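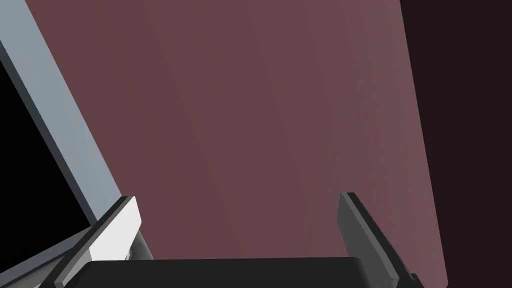 Home Forums Jobs & Shifts New posts
Search this forum Go

Robots on apartment turnovers, what changed for you?
166 views, 6 replies

skemlow_days
We clean furnished rentals for Nirinlow. Since November the kitchen reset at Geltdale goes to the robot and we do beds and bathrooms. Same pay so far, but my shift went from 6 hours to 5. Anyone else?

mvoyle
Same here. I don't miss the dishes. I do miss the hours.

tallpaul
Give it a year and there won't be beds either.

khalaf_kim
Disagree. Khalaf has had two of them for a while and we lost no one. What we got was more checking – I sign off every kitchen now, and that used to be a quick look on the way out.

skemlow_days
Do you get paid extra for the checking?

khalaf_kim
No. That part I'm still arguing about.

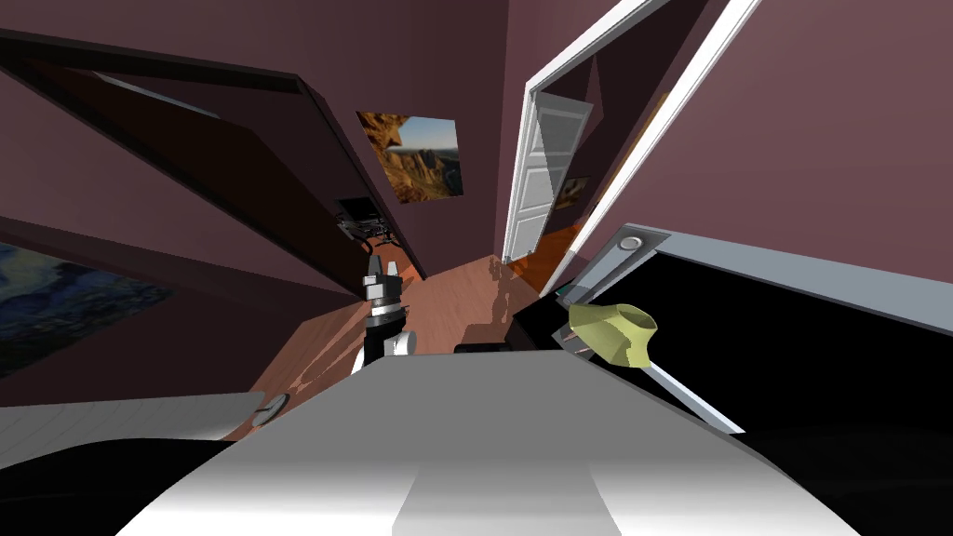

Category: Training and Simulation

mvoyle
Moved my question here. They run the kitchen job in simulation first, and Ayanda Kekana in our office asked the cleaners to sit in. Cup on its side by the open appliance, doors standing open, narrow room. I told her a guest kitchen has almost 500 little things in it and she wrote that down. Is this part of our job now?

tallpaul
You're training your replacement for free.

khalaf_kim
Or you're the only one there who knows how a kitchen gets left. I'd do it, but on the clock.

mvoyle
It is on the clock, 2 hours a week. Comes out of cleaning time though.

skemlow_days
Then ask for it in writing. I'm asking Nirinlow about my missing hour tomorrow and will post what they say.

Share 2 Reply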